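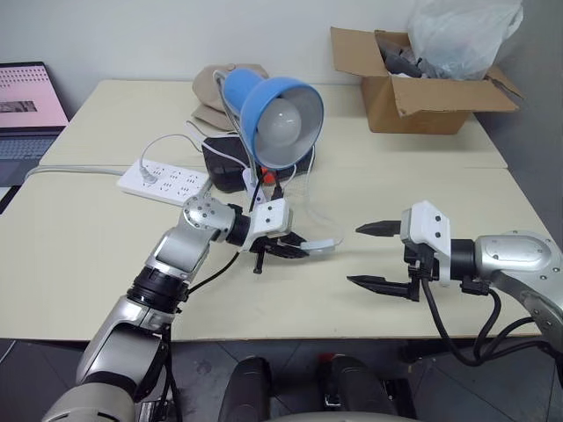
Strazds
Evening class tutor, Monwood Motor History

2 min read

Week 6 notes - small sports cars and why they rust

Right, last week I ran out of time on the Enent coupé, so we'll start there. It went on sale in January with a glassfibre body on a steel chassis, and the brochure promised it would never rot. Well, the body didn't! The chassis did, mostly at the rear outriggers, where mud collects and stays damp for weeks.

Monwood planned to build 2000 of them and managed 50. I've always thought the price did more damage than the rust (you could have a bigger saloon and a holiday for the same money), but have a read of the Flokent road test in your pack and see if you agree with me. The tester loved the steering and hated the heater.

For next time, please look at the two chassis drawings and mark where you think water would get in. Pencil is fine - I'll bring spare copies. We'll do gearboxes after the break.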